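Tramley Mug Tree – Set-Up and Use
Section 3: Placing the tree and hanging mugs

Read this section before you hang anything you care about. The leaflet that used to come in the box said the tree was "ready for any mug." We don't think any mug tree is, and this section was rewritten in April by Jacqueline Texier after she went through the old one with a pencil.

3.1 Choosing a spot

1. Put the tree on a flat, hard surface. A table or counter is fine. A tablecloth is not, whatever the old leaflet said about "most household surfaces."

2. Press lightly on the top of the post and try to rock it. If the base lifts at all, turn the tree a little and try again. Old plank tables are seldom as flat as they look.

3. Keep the tree at least 3 inches in from the edge of the table, measured from the tip of the longest peg and not from the base.

Note: Felt pads are sold for bases like this one. We have tried two kinds. They protect a soft pine top from scratches, and they also let the tree slide when you pull a mug off in a hurry. Decide which bothers you more.

3.2 Hanging the first mug

4. Hold the post near the bottom with one hand. You can stop doing this later if you trust the tree. Paavo Valtonen in our workshop still does it.

5. Start with a peg on the lower or middle part of the post. Leave the top ones for last.

6. Pass the handle over the end of the peg and slide it toward the post until it stops by itself. Don't push it further.

7. Let the mug down slowly and take your hand away. It will find its own angle.
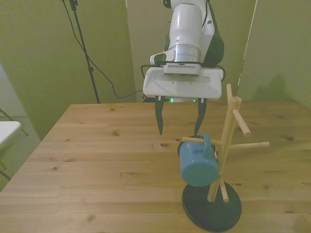
Light blue mug hung by the handle on a left-hand peg, tilted with its bottom down and to the left.

A hanging mug will rarely sit straight. The tilt depends on the shape of the handle and the slope of the peg, and turning the mug by hand to make it look neater does nothing, as it goes back when you let go. Leave it alone unless it touches a neighbor.

Caution: One mug on one side is an uneven load. With a small mug this may not matter. With a heavy one, hang a second on the opposite side before you walk away.

3.3 Will your mug fit?

The usual advice is to go by how much the mug holds. We find that close to useless. What decides it is the gap inside the handle and how far the body sticks out under the peg. Before buying a matching set, try one mug:

8. Stand the mug on the table next to the tree, on the side where you mean to hang it.

9. Compare its height with the space under the peg. If the mug standing up is taller than that space, expect trouble on the low pegs.

10. Turn the handle to the side you will be reaching from, then hang it as in steps 6 and 7.

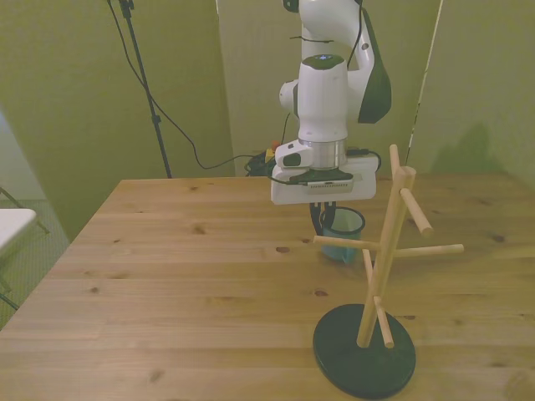
Small teal-blue mug standing on the table beside the tree.

Short, plain mugs give the least trouble. Wide soup mugs fit on paper and then knock against the post. Didier Tanguy wrote to say that his hang perfectly well on the top pegs, and perhaps they do, but we would want to see them there after a month of breakfasts.

Note: The lowest peg sits near the base and slants down. Try it with your smallest mug first, and if the handle creeps toward the tip, use that peg for a tea strainer or leave it bare.

3.4 Drying

11. Shake out the mug and wipe the rim before hanging.

12. If water collects inside, take the mug down and dry it with a cloth. A mug on a slant can hold a spoonful of water for hours.

The words "air-dries completely" have been taken off the box. They were never true of every mug.

Caution: Do not leave water standing on the base or at the foot of the post. Wipe it up the same day.

3.5 Taking a mug down

13. Hold the body of the mug, lift it slightly, and draw it outward along the peg – not straight up.

14. If a mug catches, hold the post with your other hand and ease it back before trying again.

For loose pegs and wobbly posts, see Section 4.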